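Bottled Water at Irkley House: Frequently Asked Questions

Last updated 4/28/21

The questions below come up most often at the front desk and in the supply inbox. If yours isn't covered, write to Amerley Bawa in the supply office.

Where do I pick up bottled water?

From the shelf outside the supply office on the ground floor. Take what you need for the day. For a meeting or a visitor group, put in a request by noon the day before and the bottles will be left in the room for you. 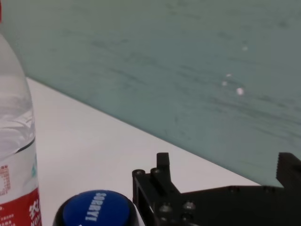 Requests go through the same form as coffee and paper goods. Give the room name, the start time and the number of people. If the number changes, edit the form – please don't send a second one, or the room gets two deliveries.

How many bottles can I order?

Up to 30 on the ordinary form. Anything from 30 to 100 needs a week's notice and approval from Delali Ametepe. For more than 100, we order separately from Drornora and the cost is charged to your department.

Which bottles do we stock?

One kind at a time, whatever the current Drornora contract covers. We don't take orders for other brands, sparkling water or flavored water. Departments can buy those themselves and keep them in their own fridge.

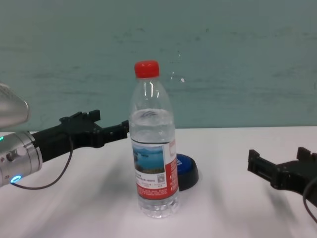 Clear bottle with red screw cap and red and white label.

Do the bottles need to be kept in the fridge?

No. Unopened bottles keep fine at room temperature. Keep them out of direct sun and away from radiators, and don't store them in the same cupboard as cleaning products or paint. Cases left in a parked car over the summer should not be brought back to the shelf.

How do I tell if a bottle has been opened?

Check the cap first. On an unopened screw cap the ring underneath is still joined to it, and you feel it give when you twist. If the ring is already separated, don't drink from the bottle. Pour it on the plants and recycle it. 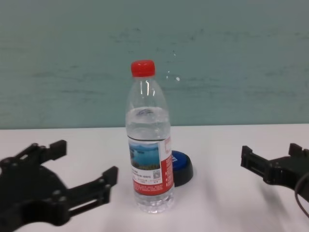
The water level is a poor guide. Bottles are not filled to the brim at the plant, and a gap under the cap is normal. A waterline up around the shoulder, with clear plastic above it, doesn't mean that someone has had a drink. We had several bottles returned in December for this reason and the caps on all of them were intact. Go by the ring.

Can I refill a bottle?

You can refill your own during the day at the tap in the Bisgaard Room kitchen. Don't put refilled bottles back on the shelf or leave them on a meeting table for the next group. Write your initials on the label if you plan to leave yours anywhere. 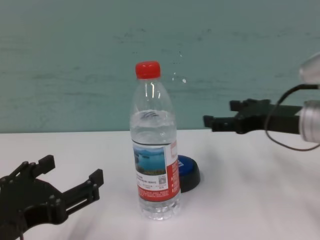 If you want something to keep for longer, the front desk has reusable bottles for 2 dollars. They go in the top rack of the dishwasher with the lids off.

Where do empties go?

In the blue bins by the elevators. Empty the bottle, squash it and screw the cap back on. Labels can stay on. Half-full bottles make the bags too heavy to lift, so tip the water out first.

Who do I contact about a damaged or leaking case?

Marwa El Fassi, extension 93. Keep the case and the delivery slip until she has seen them. Drornora only gives credit for damage reported on the day of delivery.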